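Descaling the kettle again

The water at Cullholm is hard enough that the kettle furs up within 6 weeks. I had been using vinegar, which works slowly and leaves a smell, so in December I changed to citric acid. The dose is 2 level tablespoons in 500 ml of water, brought to the boil and left for half an hour. 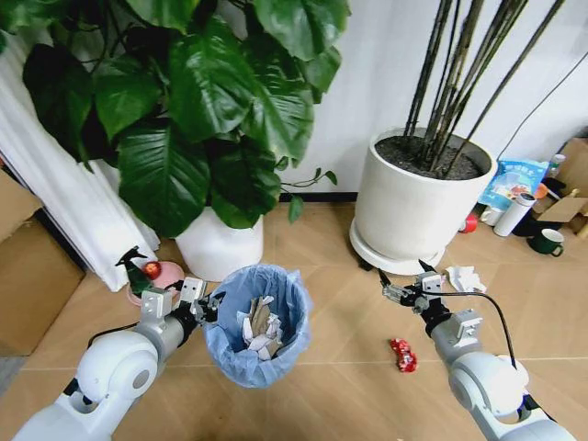
Scale on the base plate went first. The spout filter took a second pass, soaked separately in a mug. Aoi Hirano suggested a weaker mix done monthly, and I will try that next.

Rinse twice, then boil a full kettle and throw it away. A 100 g bag does three treatments at my dose. Keep the solution off marble and limestone worktops, as it etches them. The old vinegar bottle has gone back to the chip shelf.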